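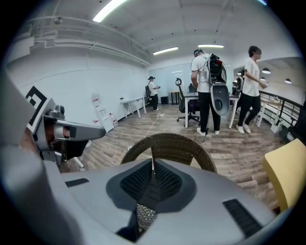

In Defense of Chairs That Don't Match

By Cathal Ní Bhriain
February 15, 2020

My aunt had a rule that no two people at her kitchen table should be sitting on the same kind of chair, and although I am fairly sure the rule was made up after the fact, to cover the way she bought furniture, I have been repeating it to people for most of my adult life. I repeated it again last month, when we were deciding how to furnish the new office at Prastgate, and I lost the argument for a while and then won it, and I would like to set down why I still think I was right.

A brown woven wicker chair and a mustard-yellow upholstered one with a soft rounded back do not belong together in any catalog I have ever been sent. One looks as if it wants a porch and a glass of iced tea. The other looks as if it wants a reading lamp. Put them in a bright room with white walls and a light plank floor, though, and something kind happens to the room. It stops looking like a place where you are about to be interviewed.

The other plan, the sensible one, was to order everything from Ledari. Their representative came by with a folder and was very pleasant about it. Twelve chairs, all gray, all the same, all with the little lever under the seat, for a total of $3,305 with delivery. Arnaldo Bragança, who looks after our budget and whom I like a great deal, had the order form half filled in before lunch. His case was that people sit down to work, that they should all have the same support for their backs, and that a matching set tells a visitor the firm is in order.

I take the part about backs seriously. I am fifty-eight and I have a back. If you are going to be at a desk typing all day then by all means have the chair with the lever, and we did buy some of those in the end, and I am sitting on one as I write this. But so much of what goes on in an office doesn't happen at a desk. People stand around in the middle of the floor, talking. They drift over to somebody and stay ten minutes. They perch, they lean on the back of whatever is nearest, and then if the talk is going well they sit, and what they sit down in for that kind of talk ought to be something a person would choose to sit in.

Choosing is most of it, I think. When every seat is the same there is nothing to choose and you go where you went yesterday. When the seats are different people get attached to them, sometimes quite fiercely. Duván Mamani will cross the whole room for wicker (he says it is cooler in summer, and we haven't even had a summer in there yet). Sota Kawaguchi tried every seat we had in his first week and settled on the yellow, and now visitors who take it are watched with a certain amount of feeling. I love this! I have worked in places where I could not have told you one thing about the furniture a month after I left.

Now, I should be fair to the other side, who have had to put up with me. Wicker creaks. It catches on a wool sweater, and if you are wearing anything with a loose knit you will know about it by the end of the day. It needs to be gone over with a soft brush because crumbs go down into the weave and live there. Mustard upholstery shows coffee, whatever the shop tells you. And chairs bought one at a time come in at different heights, so that at a shared table one person is looking down like a judge while the next has their chin near their soup. We solved that last one with cushions, and not very well.

There is also a way of doing this that I can't stand, where a designer is paid to find you a set of chairs that look as if they were never a set. I went to see a place in Jonau that had been done like that in May, and you could feel the effort in it. Every scuff was in a nice position. Real mismatched furniture has a bit of dullness to it, some chair that is only there because it was $2 at a church sale and has never done anyone any harm.

My advice, if you are setting up a room for people and can bear some advice from a stranger, is to buy the desk chairs new and all together and let the rest come in slowly. Set aside $300 and don't spend it in one afternoon. Leave plenty of floor. A room with open floor in it lets people stand about in twos and threes, and I would give up several good chairs for that. Don't fret over the odd cable lying across the planks in the first weeks either, though do get it taped down before someone carrying a tray finds it.

Arnaldo has come around, by the way, or says he has. He told me the other day that his mother is getting rid of an armchair, green, rather large, with one arm lower than the other, and he wondered whether there might be space for it near the window. I have asked him to measure the door.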